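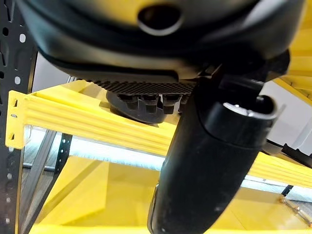 Stotden open day, thread 1/12

Spent March 14, 2026 at the Stotden open day. They had the pick demo running in the back hall and let people stand at the tape line for as long as they wanted. Notes below, mostly for the people who asked me about grippers last month.

2/12
The demo cell is a black arm working in front of yellow and black shelving, the bolt-together kind with punched uprights. Same type of racking we have at work, so that got my attention right away.

3/12
Wen-hsiung Tang ran the session. He gave a short talk, then took questions for 30 minutes. He answered most of them straight. When he didn't have a number he said so.

4/12
The gripper is dark and rubbery with a row of short blunt knobs on it, and there's a textured pad right above. I asked about the knobs. Tang said they give a little when the part isn't square to the hand. A flat finger on the same job kept pushing parts to the back of the shelf.

5/12
Small hardware is the hard case. There were a few little screws or bolts on the yellow deck and I asked if it could pick those up one at a time. Answer: not with this gripper. They'd swap the hand.

6/12
Cycle time on bagged parts was 26 seconds, pick to drop. That's slow. A person does it in a lot less. Tang's point was that it runs the night shift, so he cares more about how often it stops.

7/12
On stops: he put up a log from August. 3,968 picks for the month on one cell. He didn't have the split between full stops and retries with him and said he'd send it to anyone who left an email. I left mine.

8/12
The scheduling software is Vitex. It looked fine. The screen was too far away for me to read much of it. Somebody asked if it talks to Prurden and the answer was yes, through an export file, nothing live yet.

9/12
Glare came up. Ribbed beams and bright paint are rough on a camera when you have a strong light on them. They lowered the exposure and moved one lamp. We had the same trouble on the Lau line and ended up doing the same thing.

10/12
Price for the hand alone is 300 a month on lease, service included. No price given for the arm. You have to ask for a quote and tell them your shelf depth.

11/12
Parking was bad. Use the lot on the north side if you go to the next one. Coffee was free. Bring your own ear plugs, the compressor is in the same room.

12/12
I'll post the August split if it shows up. If anyone has run a knobbed gripper on cartons, let me know how the rubber wears.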